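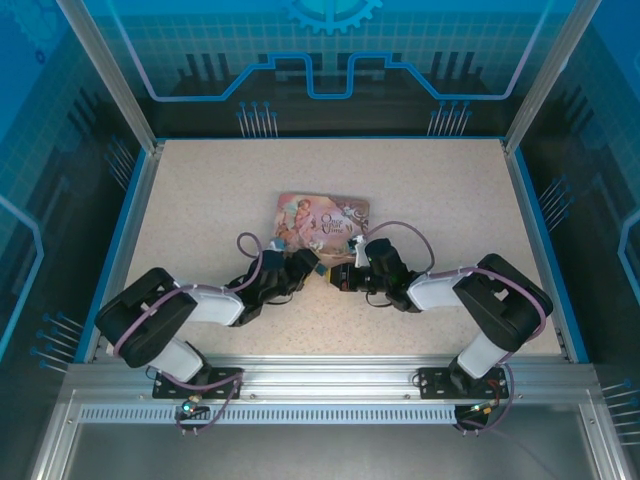 Once Upon a Time, flat on the table.

2018-07-26

I sold the pontoon in March and spent the money on a used aluminum fishing boat, a 16 footer from a dealer in Lyons called Simside Marine. A few people have asked how it's going, so I'm writing it up once and I'll point them to this.

The boat came with a 40 horse outboard, a bunk trailer and a trolling motor that worked for one trip. I replaced the trolling motor battery first, which fixed nothing. The trouble was a corroded plug at the bow. The new plug took 10 minutes to put in and I should have looked there before I bought a battery. The old battery now runs the livewell pump, so it wasn't a total waste.

I've had it out mostly on the reservoir at Dolville. The ramp there is short and drops off at the end, and with the water down this summer you have to be careful not to back the trailer wheels over the lip. I launch from the left lane, where the concrete goes out a little farther. Parking is 4 dollars and the box only takes cash. 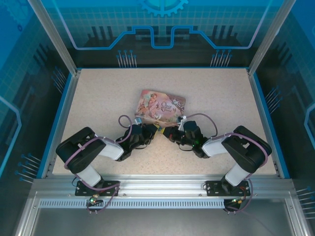 Storage is my main complaint about the boat. There is one long locker on the port side and it won't take a rod over seven feet unless you lay it in at an angle, tip first. The bow compartment leaks around the hinge, so anything paper stays out of it. I keep the manual and the lake map in a zip bag under the console, along with a couple of board books for when my daughter rides along. She'd take one like Once Upon a Time, with the pink cover and the fairy on it, over any fishing I can offer, and a thick book like that holds up better in a boat than the map does.

Ride is fine. It pounds in chop, as any light aluminum hull will, and I slow down for it. With two adults and a full tank it planes without much fuss. Alone, I put the cooler up front or the bow stays high longer than I like.

I had Futwood, the trailer shop out on the county road, redo the bunks and carpet. That came to 200 dollars. One of the old boards was soft enough to push a screwdriver into. They also found a cracked leaf spring, which I'm doing myself once the part comes in.

Fishing has been slow. Four keeper bass so far, all of them early in the morning on a plain green worm along the rocks by the dam. I haven't tried the upper end yet. The stumps are close to the surface up there, and I want the trailer sorted out and a spare prop in the boat before I go.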